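Metier Hand-Held Gripper Pair: Review After a Season of Use

By Elínborg Ladefoged

Filed under: Grippers, Teleoperation and Demonstration

We bought the Metier pair to replace two older Ukel grippers that had started to slip. Both are the same basic idea. You hold one gripper in each hand, do the task yourself, and the fingers and the tracking record what you did so an arm can be trained on it later. I used the Metier set for most of our table work from April on, and kept one Ukel unit on the bench for comparison. Wouter Van Damme and Rungnapa Srithong did a good share of the recording, and their notes are mixed in with mine.

What comes with it

Two grippers, two cables, a small controller, a bag of spare finger pads and a printed setup sheet. The sheet covers the left gripper well and then says to repeat for the right, which caused us some trouble because the right one needs its axis flipped in the settings. Wouter found this on page 4 of the PDF manual. It should be on the sheet.

The software is called Pinska. It installs without fuss and wants an account. You can skip the account by pressing the small gray link at the bottom of the sign-in window.

Weight and grip

Each Metier unit weighs 323 grams without the cable. The Ukel is lighter, and you feel that for the first hour. After that I stopped noticing. The Metier carries its weight closer to the palm, so raising it above shoulder height is less tiring than you would expect from the number. Rungnapa has small hands and found the trigger a long reach. There is a screw that brings the trigger in. It takes a hex key that isn't in the box.

The cable leaves the body at the bottom. If you turn your wrist outward it tends to rub on your sleeve. We taped ours to the forearm for long sessions.

Fingers and pads

The stock pads are fine on flat and boxy things. Round handles are harder. With the stock pads, a turned handle would roll a few degrees when we lifted it, enough that the recorded grasp didn't match what the arm did later. Changing to a softer pad took care of most of this. The downside of any cloth-type pad is wear along the edges, and we now treat them as something you replace.

Thin, smooth and clear objects are the other problem. You can hold them well enough, but you have to close slowly, and the force reading jumps around at the low end of the scale. The Ukel was worse here. It would read zero until the object was already bending.

Opening width is enough for a mug body but not for a large bowl. If your tasks include bowls, look at the Vídalín gripper, which opens wider and costs more.

Tracking

Tracking is good as long as the markers stay in view. Crossing your hands is still the main way to lose it. Over 162 recorded runs in our log, we threw out six for tracking loss, and in most of those the operator's own arm was in the way. Recovery is quick once the markers are visible again, but Pinska doesn't flag the gap in the recording unless you turn on "Show dropouts" in the view menu. Turn that on before your first session.

Waraporn Meesuk asked me to mention the height of the table. Our old table was low, and people leaned over it and blocked the cameras with their heads. Raising it fixed more dropouts than any setting did.

Calibration

You calibrate at the start of each session. Set both grippers down flat, press the button in Pinska, pick them up one at a time when it tells you. It fails if you pick up the right one first. The error message says "Device not ready," which is no help. Once done, calibration held through a full afternoon for us.

Moving recordings to an arm

This is where the Metier earns its price. The finger geometry is close enough to our arm-mounted gripper that grasps carry over with little cleanup. With the Ukel we had to shift every grasp point by hand. Niilo Seppälä wrote the script we use for checking them, and he now runs it mainly out of habit.

Support

I wrote to support twice. The first answer came the next morning and was useful. The second, on the trigger screw, took longer and sent me to a page I had already read.

Verdict

I would buy the pair again. Take the Ukel if weight matters more to you than force readings, or if you only need one hand. Take the Vídalín if you handle wide objects. Order extra pads and a hex key with whichever you choose.

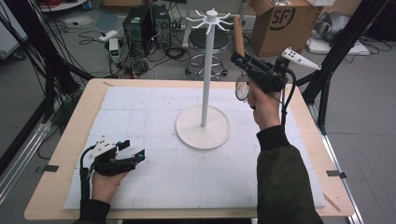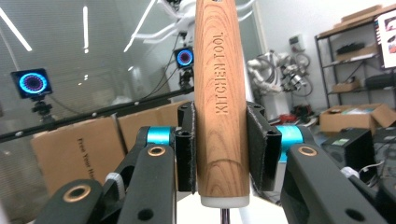 Can I use just one of the two grippers for a one-handed task?

You can, by switching the other one off under Devices in Pinska before you calibrate. If you leave it on, calibration will wait for it and then time out.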